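Stidow Community Help > Family and Children > Relative caregivers
Getting mileage paid for family visits when the child lives with relatives
Posted by twolakes_aunt on Sunday, March 6, 2022 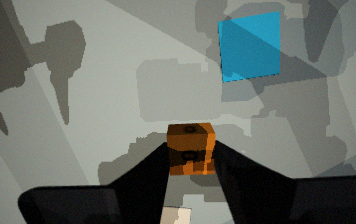

How do I ask to be paid back for the driving, when I bring my two nieces to visit their mother and the agency did not give me any form for it?

The girls are placed with me since July. I am their aunt and I live in Desmet. Their mother lives in Mollimska, and the visits are at the family center there, every second Saturday. It is 270 miles for the whole trip, going and coming back. In the beginning the worker from Susteo was driving them, and then there was a change of workers and I was asked if I could do it "for the time being." I said yes with pleasure, because the girls are more calm in my car, and also they can sing.

Now I have driven for 9 weekends, and with the gas and the lunch on the road I have spent more than I planned. I do not want to make trouble. I am afraid that if I ask for money, somebody will say that the visits are too expensive and make them fewer. The visits are the most important thing that these children have in their month. Their grandmother comes also, and she speaks with them in our language, and the little one is now answering her in full sentences.

I have kept the receipts for the gas but not for all the food. I am not a licensed foster parent, only a relative, if that matters.

milltown_second_shift

Write to the worker by email and ask for the "transportation reimbursement request for family time," and put in the same email the dates of all the trips you have already made. That is the short way. The form may have a different name in your office, but the worker will understand what you mean.

I have been a relative caregiver for some years, also with Susteo, so I will tell you what I learned. Please check it with your own worker, because I know only my case.

First, the visits are written in the case plan. If the plan says that the agency will arrange the transportation, then you are doing a part of their work when you drive, and you can ask to be paid for the miles. Look in your copy of the plan for the part about family time. If you do not have a copy, ask for it. I waited too long to ask for mine, and when I read it I found two other things that I did not know, one of them about winter clothing.

Second, they pay usually by the mile and they do not pay by the gas receipt. So you need the miles. Write for each trip the date, the address where you started, the address where you arrived, and the number on the odometer before and after. For the old trips, when you did not write the odometer, I think you can use the distance from a map website and print it. My office accepted this. Keep the gas receipts anyway, in an envelope.

Third, do not wait with the old trips. In our county there was a limit for how far back you can claim, and I lost the first trips completely. I do not want to write the number of days here because it was changed since then and I could say it wrong.

About your fear: I had the same one. I asked my worker directly, "Can this request make the visits fewer?" and she told me that a change in the visits must go through the plan and through the court, and that the cost of my gas is a separate matter. It was good for me to have this answer in an email, so I could read it again in the night when I was worrying.

For a relative without a license the mileage was the same for us. The monthly payment was different, but this you did not ask.

For the food I have no good news. I got lunch for the children paid one time only, when the visit was so long that we were away from home the entire day. Ask, but do not count on it.

pinecone44

They should pay. Call them on Monday and ask for supervisor. If they don't pay, don't drive, then they must send a worker.

twolakes_aunt

Thank you both. To pinecone44, I understand why you say it, but I will not stop the driving, because the girls would be the ones who stay home that Saturday. I will send the email today.

milltown_second_shift, one more thing please. The visit center gives a paper with a stamp each time. Is it useful for this, or is it only for the court?

milltown_second_shift

Keep it and make a copy. It shows that you were there on that date, so it goes very well together with your mileage list. I put mine in the same order as the list.

desmet_library_desk

I would like to add something for people who read this page and live near Desmet. I help at the public desk, and we see many families with this kind of question, so I can say what is available locally. I am not from the agency.

There is a small travel fund at the Desmet community office for families who have children in care. It gives up to 300 dollars in a year for one household, and it can be used for things the agency did not cover, for example the lunches, or a motel when the road is closed by snow. You must show the letter of placement and some proof of the trip. You can apply also if you are the parent who travels to the children, many people do not know this. The fund is closed when the money for the year is used, so the beginning of the year is a better time than the end.

The form is on paper only. You can take it from us or from the community office, the door at the side of the building. If English is difficult for the grandmother or for any other relative, it is allowed that someone else fills in the form and the relative signs it.

One remark for the map printing. Some map websites choose the shortest road to Mollimska, over the pass, and this road is closed a part of the year. If you drove around by the valley, select the valley road before you print, otherwise you will claim less miles than you really did. We can print it for you at the desk if you bring the two addresses.

twolakes_aunt

I did drive by the valley all the times. I will come by the library after work with the addresses and my envelope.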